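# Weighing beans is still a hard job
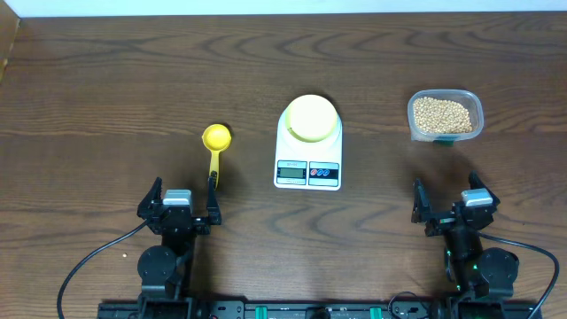 By the staff writer, Tagle workshop notes
27 May 2019

The engineer who runs the bench at Stirnar has spent 2 years on kitchen chores, and the current one is portioning soybeans. A yellow measuring cup, a digital scale and a clear container of beans make up the whole task. I asked whether a pair of arms could do it yet.

"It depends what you mean by do," she said. "Picking up the cup by the handle is close to solved. Getting a set weight onto the scale is a different problem."

The target is 325 grams. Her group has logged 975 attempts, of which 171 finished inside the tolerance with no beans on the table. She considers that a fair result for October's software and a poor one for a kitchen.

Most failures come at the scoop. "Beans move like a fluid until they jam," she said. "The cup goes in at the wrong angle, the wrist stalls, and the controller has no idea why." A flat handle makes things worse, as it can turn between two fingers under load.

Pouring is slower but more predictable. The arm tips the cup in small steps and waits for the reading to settle - a person does the same without noticing.

I asked about shop floors. Wolholm, a packing firm, wanted the same motion for dry goods. She told them to buy a hopper. "If the job never changes, build a machine for that job. Two arms make sense when the next order is rice and the one after is screws."

As for homes, she would not give a date. Groditz, the test kitchen her group uses for longer trials, still has a person within reach of the stop button during every run. The next trials swap the cup for a deeper one with a round handle.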